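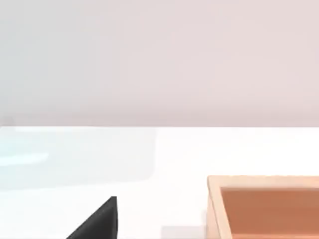 A reader in Clarkville wrote in to ask why her second coat of wall paint always shows lap marks when the first one looked fine. I've had the same question enough times that I'm putting the answer in a thread.

Lap marks come from rolling wet paint over paint that has started to set. The first coat hides it because bare primer soaks paint up unevenly anyway. On the second coat the surface is sealed, so you see every overlap.

Work in strips two roller widths wide, ceiling to baseboard. Start the next strip while the edge of the last one is still wet. If you stop for lunch, stop at a corner.

Cut in one wall at a time. A lot of people cut in the whole room first and then roll. By the time they get to the last wall, the brushed edge has been dry for an hour and you get a band all the way around, like a picture frame.

Load the roller more than feels right. Most lap marks I see are from a dry roller being pushed hard to stretch the paint. You should hear it hiss a little. If it sounds sticky, go back to the tray.

Heat matters. I did a bedroom in April with the windows open and had plenty of time. Same paint this month, upstairs, afternoon sun on the wall, and it was setting up before I finished a strip. I closed the blinds, turned off the fan and started over the next morning.

Someone asked what I used. Elent flat, color 732, over their regular primer. I've used Duvden too and it covers well, but it dries faster and I wouldn't pick it for a long hallway in July.

Flat hides the most. Eggshell shows more, satin shows everything. If your walls have old patches, sand them with 100 grit, then something finer, wipe off the dust, prime the patches and let them dry before you judge anything.

Don't judge the color wet, either. Mine went on darker than the chip and dried lighter. I nearly drove back to the store over it.

Cost for the bedroom, since people ask: $167 with primer, two roller covers and a new tray. I already had the brush and the pole.

If you already have lap marks, don't touch up the stripes. You'll get new ones. Let the wall dry overnight, sand any ridge lightly, and roll the whole wall again corner to corner.

Hallway is next, 7 doors and all the trim. I'll post how the Elent holds up on the doors once they're done.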